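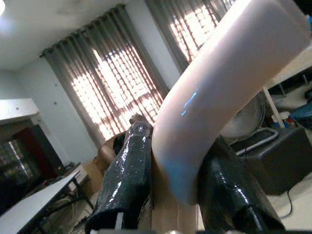
Birsen Ekinci once told me that Stanum was the only plumbing supply shop where she'd walked in for a washer and left knowing how her own shower worked. I've been repeating it ever since, so it may as well go on the website!

Hi, I'm Remzi Aksoy, and I run Stanum. I opened the place in August with a secondhand counter, a phone that only rang if you left it near the window, and 19 kinds of faucet washer (I was very proud of the washers). We sell pipe, fittings, valves, traps and all the little rubber bits that go missing behind the sink. Most of our customers are people fixing their own homes, plus a few plumbers who come in early and drink my coffee.

I learned the trade at Aydoğan, where I worked the parts desk for years and got used to folks describing a leak with their hands. I still love that part of the job. Bring in the broken piece if you can, even if it's gross. If you can't, a rough sketch will do.

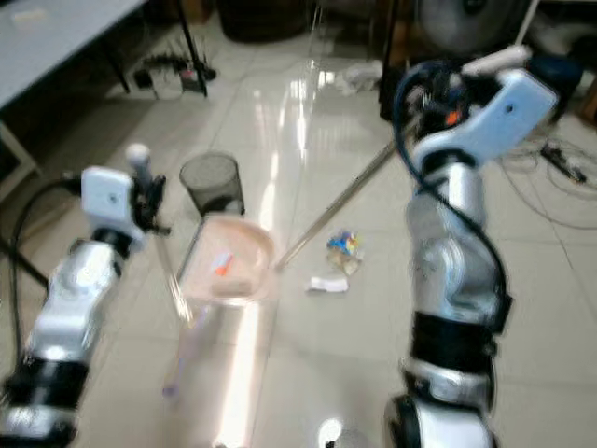 At work, fall season

We're a team of three these days, and we carry 2998 different parts, which sounds like a lot until somebody needs the one we don't have. Then I call Skaltell across town and we usually get it in a day or two. We also run a free evening class on basic repairs: shutoff valves, slow drains, running toilets. No experience needed, just wear old shoes.

The shop is on Brodus Street, next to the bakery, with parking in back. Come by with your questions, and if I'm on the phone just wave and start digging through the bins.

Page updated Sep 24, 2019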